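Why the Buso boundary change matters more than the vote

2022-08-04

The district council has published its draft order for the Buso and Larnirier wards, and most of the talk so far has been about who will stand. I have spent more time on the schedule at the back, where the boundary is set out street by street. It is dull reading, but it decides more than the candidates will.

Under the present arrangement Buso returns two members and Larnirier returns one. The draft moves the line north, from the old railway cutting to Pledano Road, and transfers 2301 electors from one ward to the other. Both wards would then return two members. The council grows by one seat, from 29 to 30, which removes the odd number that has settled several close divisions since the last review.

An even council needs a rule for ties. At present the chair has a second vote, used only when the count is level. The draft keeps that rule but says nothing on what happens when the chair is absent and a deputy presides. Standing orders give the deputy "the powers of the chair for the conduct of business". Whether a second vote is the conduct of business is a fair question, and I could find no ruling on it in the minutes going back to the last review.

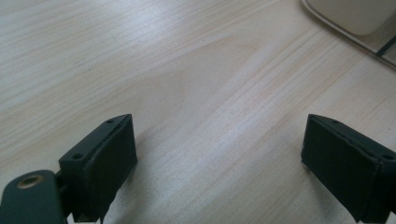 Polling districts are the next problem. The schedule lists 17 of them across the two wards, and three straddle the new line. I printed the ward map in sections and tried to fit them together at home, which only showed that the sheets are drawn at two different scales. A boundary on a map of that kind is no easier to follow than the grain in a pale wooden tabletop, where the lines run straight for a stretch and then bend off in a wave. The written schedule takes precedence over the map in any case, so I went back to that.

Paragraph 49 of the schedule puts the whole of Ji Lane in Larnirier. Paragraph 12 puts "all premises fronting the north side of Pledano Road, including the corner with Ji Lane" in Buso. The corner block has a door on each street. Read strictly, its residents are in both wards, or in whichever one the registration officer picks. An error like this is easy to put right at draft stage and slow to put right afterwards – once the order is made, an amendment needs a fresh notice and a further period for objections.

Do-yoon Maeng, who clerked for the council at the time of the last review, tells me a similar overlap was found then and dealt with by a one-line note to the schedule. He thinks the same would do now. I agree, provided that someone sends in the objection. 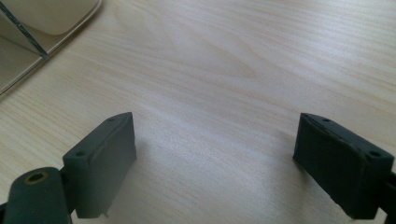 Pale wood grain, bending across the table.

A word on the timetable. The order is meant to be in force before the elections in February. Working back from that, the register has to be recast, polling places confirmed and the notices printed. The draft allows one month for the first of these. At the last review it took two, with fewer electors to move and no change in the number of seats.

There is also the matter of the postal voters. Their applications are tied to a polling district, and where a district is split the draft does not say whether an existing application carries over. I would expect it to, but I would rather see it written down. People who have voted by post for years will not think to check.

Objections have to be made in writing and must give the paragraph number. Mine covers paragraphs 12 and 49, the deputy's second vote and the postal applications. I left out the map scales, as the map has no legal force, though I have sent a separate note to the planning office asking for the sheets to be redrawn.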